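4.2 Bimanual handoff of cluttered containers

The planner described in Section 3 treats each arm as a separate agent that happens to share a table, and for most of our tasks that fiction holds up. Containers are where it stops holding up. A pen cup has to be approached by one hand, sometimes both, while something sticks out of it at an angle that none of our grasp templates had in mind. Terdale, our coordination layer, was written with this kind of object as its target, and we spent most of January finding out how much of it had been written with some other object as its target.

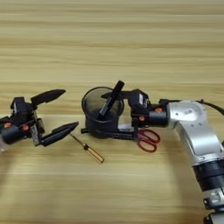
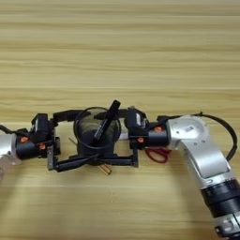
Figure 6. Two views from the pen cup task. In the first, the right gripper straddles the cup while the left gripper is open beside it. In both, a dark pen-like object leans at the top of the container and the red handles of a pair of scissors show below the right gripper.

Three parts of the software matter for this task. The perception module, Kneath, produces a segmented point cloud and a list of object hypotheses. The planner, Rornar, proposes a pair of arm trajectories. Terdale sits between them and decides which arm may move, which must wait, and who gets the blame in the log file.

Mesh is unkind to Kneath. Depth returns come partly from the near wall of the cup, partly from the far wall, and partly from the table behind both, so that a single container may be reported as two thin shells and a puddle. Our first fix was to fit a cylinder to anything shell-like. It worked well enough that we then found cylinders everywhere, including inside the wrist of the other arm. The current version subtracts both arms from the cloud using their joint states before any fitting is done, and pads the subtracted volume by 2 cm. Anything genuinely inside that padding is invisible to the system, a point we return to in Section 6 with less enthusiasm.

The protruding marker raises a separate problem. Kneath labels it as part of the cup when the two touch in the cloud and as its own object when they do not, and small changes in viewpoint are enough to flip the answer. Rornar is sensitive to the distinction: a cup with a spike is a single collision body, while a cup plus a marker invites it to plan a grasp on the marker. We therefore delay the labeling decision. Both hypotheses are carried forward, and a grasp is accepted only if it is collision-free under each of them. This is conservative and costs planning time, but the planner no longer changes its mind halfway through an approach — a habit that was alarming to stand next to.

Small objects near the cup are handled as keep-out regions at table height. The scissors give the most trouble, as the handles are easy to see and the blades may lie under a gripper. Kneath completes the missing geometry from a stored shape model when it finds a pair of loops, and Rornar inflates the result. An early build inflated it so generously that the only remaining legal plan was for both arms to stay home. We counted this as a success for safety and as a failure for everything else.

Terdale allocates the space between the arms with a reservation grid. Each arm requests the cells it will sweep over the next 200 ms, and conflicting requests are settled by priority, with priority passing to whichever arm is closer to finishing its segment. The rule is crude. We tried a learned arbiter from the Jaria toolkit in its place, and it produced smoother motion along with a marked reluctance to let the left arm do anything at all.

To evaluate the stack we replayed 2065 recorded planning queries from the container tasks. With per-arm planning and no reservations, 554 of the returned plan pairs contained at least one predicted contact between the grippers. Replay measures only what the planner believes, and the planner has believed some remarkable things. Results on hardware are reported separately in Section 5, along with the timing breakdown for each module.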